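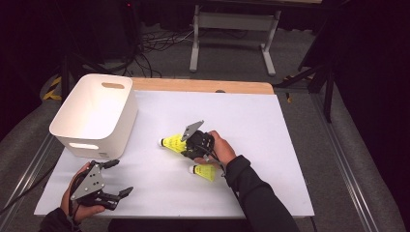

Yellow shuttlecocks and the white bin, Stuscombe.

Welcome to the shuttlecock page of the Stuscombe badminton club, which I have been meaning to put up since July and am only now getting to. We play with the yellow plastic kind for our beginner nights – they last so much longer than feathers, and you can find them under a radiator! We own 344 of them at the moment, and every single one has to be picked up, looked over and put away again, a job I've grown fonder of than I probably should be.

My own habit is to check the skirt first, all the way around, and then give the cork a little squeeze. A bent skirt will often come back if you leave it alone overnight, so please don't throw anything out in a hurry (Deepika Kurup rescued a whole handful that way, and they fly beautifully). 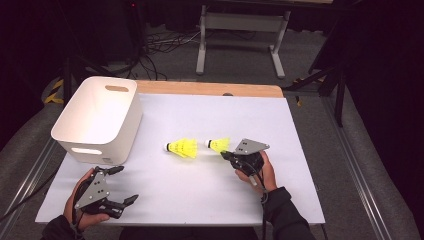
Two on the white tabletop, both lying with their white ends to the left.

Vignesh Rajan wrote to ask whether we could keep the newer ones apart from the old, as the old ones fly a bit short and it throws off his serve. I think that's a lovely idea, and if anyone has a second bin at home they can spare, do bring it along next time you play.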